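Shared workshop inspection: hand-held gripper pair, build 2
25 January 2019
By Keyvan Nazari
54 shares | 20 comments

Checklist for the two hand-held grippers built at the Aststead workshop. Work through it before each session. Items are marked OK, WATCH or FAIL. A FAIL on any item in section 1 or 2 takes the tool off the floor until it is fixed and signed for in the book.

1. Fingers and jaw

1.1 Pads seated along the full length, no lifted corners. OK on both.
1.2 Fingers close evenly and meet at the tip. WATCH on tool B. The left finger arrives slightly early. Shimmed once, needs a second pass.
1.3 No pinch point between finger root and housing when fully open. OK. The first build failed this and the root was reprinted with a larger radius.
1.4 Trigger returns freely from any position. OK.

2. Housing and electrical

2.1 Shell screws present and snug. One missing on tool A, replaced.
2.2 No cracks at the screw bosses. OK. Look again after any drop, however small.
2.3 Cable strain relief holds under a firm hand pull. FAIL on tool B at first check. Clamp refitted, retested, OK.
2.4 No bare conductor at the connectors. OK.
2.5 Fuse rating matches the label inside the lid. OK.
2.6 Housing temperature after 20 minutes of continuous use. Warm at the rear, comfortable to hold. OK.

3. Camera and marker cube

3.1 Lens clean, mount does not rotate by hand. OK.
3.2 Cube square to the body, no play. WATCH on tool A. The Alva bracket loosens with repeated removal. Leave it fitted between sessions.
3.3 Marker faces flat, no bubbles, no glare film. OK.
3.4 Log for the Musska script opens and closes without dropped entries. Last test run wrote 2496 entries, none missing.

4. Floor and people

4.1 Route to the exit doors clear, doors unlocked from inside. Check by walking it.
4.2 Anyone holding a tool keeps 300 mm between the fingers and the next person's hands.
4.3 Lanyards, scarves and loose sleeves away from the jaw.
4.4 Other machines on the floor switched off or attended. Ask, do not assume.
4.5 Everyone within reach knows where the stop switch is.

Comment on section 4: spacing is the item most often missed. With two tools out and the cubes on top, attention goes to the cubes and hands drift together.
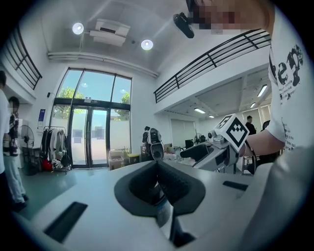 Second gripper held out at arm's length, marker cube on top.
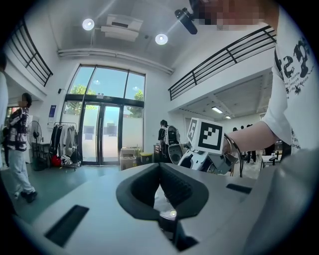
Donnie Chisholm asked for 2.3 to be tested with the cable bent over the wrist as well as pulled straight, having had an Edance connector work loose in that position on his own build. He would also move 1.2 from WATCH to FAIL until the second shim is in, on the grounds that an uneven jaw gets squeezed harder by whoever is using it. The bent-cable test goes in as 2.3b. Item 1.2 stays open pending the shim.

Last updated: March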